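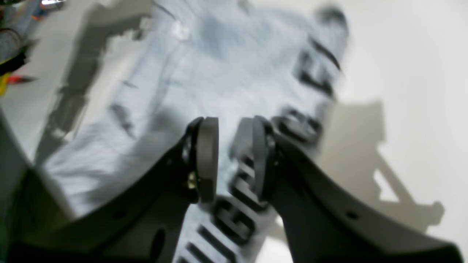

Eimear Coughlan reckons I've been testing grippers the wrong way round for months. Her comment under the last post said that anybody can pick up a foam cube, that foam cubes are what you use when you want to feel good about yourself, and that if I wanted to know which set of fingers was worth keeping I should put a T-shirt on the table and see how I got on. Then she added that she'd be surprised if I still liked the Hennessy pads by the end of it.

Well! I did put cloth on the table, Eimear, and I have thoughts.

For anyone who's just wandered in, I've got one small arm, a wrist camera, and two pairs of fingers that fit the same mount. The first pair is the Tonent set, which came with the arm and has flat rubber tips, a bit like the end of a clothes peg. The second is the Hennessy set, dark curved fingers with a round black pad standing up at the tip of each one. I bought those in May after far too many evenings reading about them, and I've been a bit defensive about the price ever since (not telling you, don't ask).

On hard things I've been very happy with the round pads. Mugs, batteries, a tin of mints, the lid off the tin of mints. They touch in a smaller spot than the flat ones, so if you come in slightly squint they don't shove the object sideways before they've got hold of it. I wrote all that up last time, and I stand by it.

Cloth is a whole other business. There's nothing to grab, for a start. With a mug you close the fingers and the mug is there in between them. With a T-shirt lying flat you close the fingers and, if you've come down a hair too high, you've pinched some air and a bit of fluff. Come down too low and you're pressing the tips into the table, the arm goes stiff, and the controller throws its little tantrum and wants resetting. I had the good spot down to 2 mm on the flat Tonent tips, and even that depended on whether there was a wrinkle nearby to help me out.

Wrinkles are the trick, by the way. Smooth cloth is horrible. If there's a ridge you can come down either side of it and squeeze, and both sets of fingers will do it nearly every time. Darragh Buckley told me this ages ago and I nodded and forgot it, and then spent an entire evening ironing the thing with my hand between tries because I thought I was being fair. I was being daft. Cloth on a real table has creases in it, and you may as well use them.

So, the comparison. I did 100 goes with each set, dropping the cloth back down any old how after each one, and calling it a success if the fingers closed, went up a hand's height and still had hold of it. The flat tips were better at getting a first grip. They've got more rubber to drag the fabric inwards with, and you can feel (well, see) it bunch up between them. The round pads missed more often on the way down, mostly when there was only a shallow crease to work with. One point to Eimear.

But! Once the round pads had hold of the cloth they kept it. I only had one come loose in the whole lot of them, and I was waving the arm about a bit at the time, which I know isn't very scientific. The flat tips let go far more, usually slowly, with the cloth creeping out of one corner while I sat there saying "no, no, no" to a machine. I think the round ones squeeze all their force into one small place, and the flat ones spread it out so thin that the weight of the hanging bit wins. I could be wrong about that. If you know better, please say so in the comments and I'll have a go at whatever you suggest.

The camera deserves a moan of its own. It sits at the wrist and looks down along the fingers, which is lovely for seeing the gap and not so lovely for seeing anything else. The fingers take up a great big chunk of the lower part of the view, and the curved Hennessy ones take up more than the straight ones do. You can peek at the fabric through the slot between them, and that's your lot until you move. Then there are the shadows. My lamp throws the arm's own shadow over the table, and on pale cloth a shadow edge looks an awful lot like a crease. The software I'm using (Kernusier, the free version) was fooled by it seven times before I gave in and moved the lamp further back. That helped, though it hasn't cured it. Printed lettering bothers it as well. It seems to like the edge of a big black letter every bit as much as the edge of a fold, and off it goes to pinch a perfectly flat bit of print.

I did try turning the grip force up to 99 on the slider to see if the flat tips would hang on better. They did, a little, and they also left dents in the cloth that I could still see the next morning. I've put it back to where it was.

Where does that leave me? I'm keeping the round pads on for now and I'm going to try sticking a thin bit of rubber to their faces, the sort you get for stopping rugs sliding about, to see if that fixes the first-grip problem. Darragh thinks it'll peel off within a day. Eimear will no doubt tell me that a T-shirt is also too easy and I should be doing socks.

Oh, and a couple of you asked about the mounting screws. They're the little brass-coloured ones, and if yours work loose, a dab of thread glue sorts it. Do it with the power off, and don't get any on the pads. Mine came off with a lot of scrubbing and some bad language.

Socks next, then, once the rubber turns up from Ukport.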